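Venora Broadband Help Centre
Ticket: Connection drops every evening, Plerkeck modem
Status: Reopened by customer
Opened: Wed 2 July

Original report

The internet goes out most evenings and comes back on its own a few minutes later. We're on the 300 plan through the Enolia exchange. The modem is the Plerkeck you sent us when we switched over. All the lights stay green while it's out, so I doubt the lights are telling anyone much. Restarting makes no difference that I can see. It comes back when it wants to.

Support reply

Thanks for getting in touch. Please factory reset the modem, move it away from microwaves and cordless phones, and test again. Your line looks healthy from our end.

Customer reply

Done. I don't own a cordless phone. The microwave is at the other end of the house and wasn't on. It dropped again the same night while I was typing up the result of the reset.

"Healthy from our end" is what I was told last October as well, and that turned out to be a corroded joint in the pit on Grgić Street. I'd like to know what the line test checks and at what time of day it's run. If it's run in the morning it will be fine. It's always fine in the morning.

Support reply

We've changed the channel on your wi-fi remotely. This often clears up evening problems caused by neighbours' networks. Marking as resolved.

Customer reply (ticket reopened)

Please don't mark it as resolved until it is. I plugged a laptop straight into the modem with a cable and turned the wi-fi off altogether. Same thing. I left a ping running to your own gateway and to one outside address:

Before the drop: 38 ms, steady
Just before it goes: up to 1300 ms
During: request timed out, both addresses
After: back to 38 ms

If your gateway can't be reached over a cable, I can't see how the neighbours' wi-fi comes into it. Changing the channel may be good advice for somebody. It isn't for me.

Support reply

Modem placement can also affect performance. Is the unit somewhere cool, off the floor and clear of clutter?

Customer reply

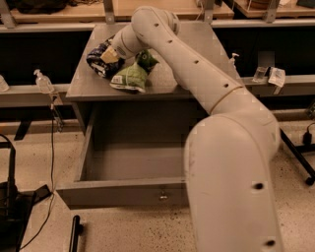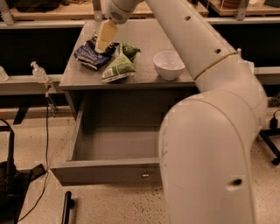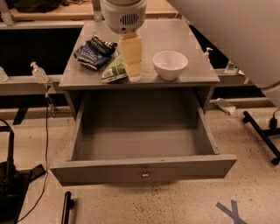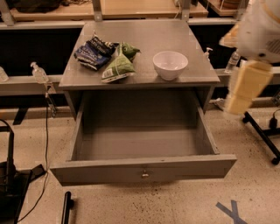

Placement can't explain a cabled fault that turns up in the evening and leaves by itself, and I'd be surprised if whoever wrote that had read the ping results. I'm happy to move the modem if it gets us to the next step. The grey top in the last picture would do once the chip bag is off it, and the drawer under it is empty, so the power brick could go in there. I expect it will drop out all the same, just from a different spot.

What I'm asking for now:

The modem's error counts from your side, for an evening and not a morning.
A line test run while the connection is down. I'll answer the phone.
Someone to open the pit on Grgić Street again.

I'm not resetting it again until I have the first of those. Please leave the ticket open.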